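Two-arm cell: overhead view in sim won't line up with the real bench

Forum > Cell setup and maintenance > Calibration

palletjack60
Posted in February, 9:14 pm 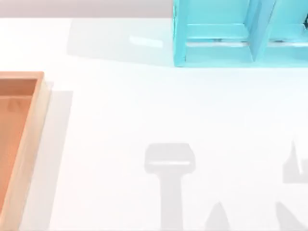 Overhead view from the sim. Tray on the left, turquoise organizer upper right, both arms up out of view.

So I look after a little two-arm cell for Duludside and I've been fighting the sim copy of it all week. The job is simple enough, pick from the wooden tray and put things in the organizer. On the real bench the left arm goes down right where I tell it. In sim, same numbers, it lands 40 mm short, toward the front edge of the table. Every single time, same direction.

What I've done so far: re-ran the base calibration on both arms, checked the tool offset on the left gripper, reloaded the Firkov controller settings from backup. No change. I'm ready to blame the camera mount but I'd like a second opinion before I go pulling bolts.

gantrygoose
9:31 pm

Same direction and same distance every time is not a loose camera. A loose camera drifts. I'd look at where your table origin sits in the sim. We had one where the origin was on the table edge in one file and at the center of the arm base in the other, and it took me two shifts to find it. Felt very dumb.

mrs_servo
9:48 pm

I'm going to disagree with goose a bit. If the origin was off, the tray and the organizer would be off too, and palletjack only says the gripper lands short. I'd go back to the tool offset. Did you check it in the sim file or only on the controller? They're two separate places on a Firkov and the backup only restores one of them!

Also, your lighting is throwing big gripper shadows right across the work area. That T-shaped one at the bottom is pretty strong. If you're doing any kind of vision on those renders I'd soften the lights or you'll be chasing ghosts later.

palletjack60
10:05 pm

Only on the controller - ugh. Will look tomorrow.

On the shadows, I kind of like them. With the arms parked high it's the only way I can tell from the overhead view that they're there at all. The real bench has one hard light on top too, so I want the sim to match.

gantrygoose
10:12 pm

With you on the shadows, leave them in. If the real cell has them the sim should have them. I've seen people make everything nice and soft and then the real camera sees one hard edge and the whole thing falls over.

Still think you should check the origin. It's a five minute job.

mrs_servo
10:20 pm

Fine, check both, but do the tool offset first and write down the old number before you touch it. And change one thing at a time, please. We get a thread a month on here where somebody fixed three things at once and has no idea which one did it.

balaskas_tech
11:02 pm

We run the Balaskas version of this cell, same style of gripper. Ours shipped with a short finger length in the sim model and longer fingers on the real arm. Might be worth putting a ruler on yours. Post 2578 in the old Inudbridge thread has the steps for swapping the finger model, scroll past the arguing.

palletjack60
Next day, 6:40 pm

OK, update. Origin is the same in both files, so sorry goose. Tool offset in the sim file was wrong, it still had the old gripper in it from before we changed over. Typed in the new one, ran 60 picks in sim, and now they land in the tray where they should.

I measured the fingers too and those match, but thanks, I never would have thought to check.

gantrygoose
6:52 pm

I'll take the loss. Did you save a fresh backup of the sim file?

palletjack60
6:55 pm

Doing it now.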